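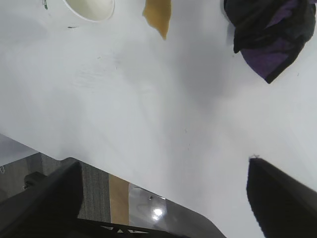
White table, matte top, meeting room 2.

Fondberg Building, Prerow Site
Furniture and Floor Safety Check, Level 2
Date: 2022-01-20
Form 19, return to Owusu Facilities

1. Table tops free of cracks and lifted surface
OK. Light scratches on two tables in the break room, no action.

2. Table legs tight, no wobble
Not OK. Table by the window in the break room rocks. One foot is missing. Part ordered from Fadum.

3. Chairs: backs, seats and casters
OK in meeting rooms. Three chairs in the copy room have split casters. Tagged and moved to storage.

4. Walkways at least 40 inches clear
Not OK. Paper boxes stacked outside the copy room again. Same comment as last May.

5. Power cords off the floor or covered
OK. Cover strip near the printer is starting to curl at one end. Tape is holding for now.

6. Shelving fixed to wall, no load over 60 pounds per shelf
Fixed, yes. Load label missing on the left unit. Binders on the top shelf should come down.

7. Floor tiles flat and secure
OK except one loose tile at the kitchen door.

Recheck items 2, 4 and 7 at the next round. Item 6 can be closed once the label is on.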